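Let People Finish Work at a Fixed Hour

By Oi-ling Lai
4 Jan 2023

My first office job was at Sequeira, a billing firm in Wustwood. The doors were locked at 5:30. If you were still typing, the manager stood by your desk with her coat on until you stopped. I thought it was rude at the time. I now think it was the best rule I ever worked under.

Most offices I know have dropped the fixed end of the day. The word used is flexibility, and some of it is real. My neighbor Ajith Namboodiri picks up his kids at three and goes back to his laptop at eight. He likes that. He also told me he answered a message at 11 on a Saturday night in July, from his sister's porch, about a form due the next Thursday.

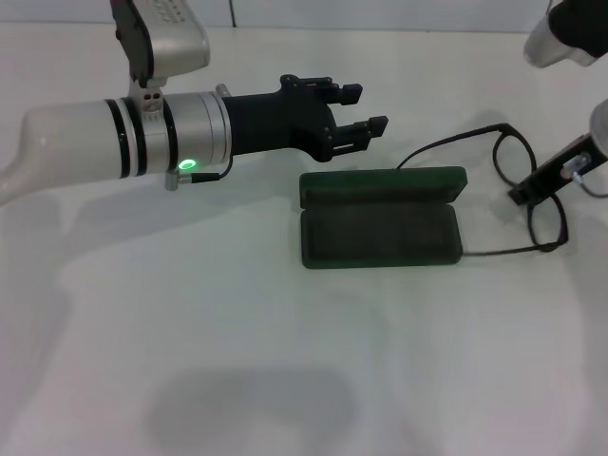 The trouble is that a flexible day has a start and no end. Each message is small. A person who gets 30 of them in an evening hasn't been asked to work late by anyone in particular, so there is no one to complain to. The overtime doesn't show up on a time sheet, and the boss can say with a straight face that everyone leaves on time.

People who disagree with me say adults can manage their own hours. Some can. New hires mostly can't, as they don't yet know which messages will wait. They copy whoever sits above them, and if that person writes at midnight, so will they.

I would like to see companies set an hour and hold to it. Real emergencies can go to a phone number, with pay for whoever picks up. Mail sent after hours can sit until morning. Clikholm, where I work now, tried this for eight weeks and then let it slide when a new director came in. I asked for it back and was told to use my judgment.

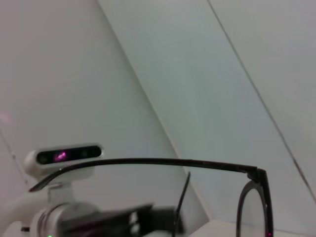

What about night shifts?

Shift workers already have what I am asking for, at least on paper. The next crew comes in and you go home. Office staff could learn from that.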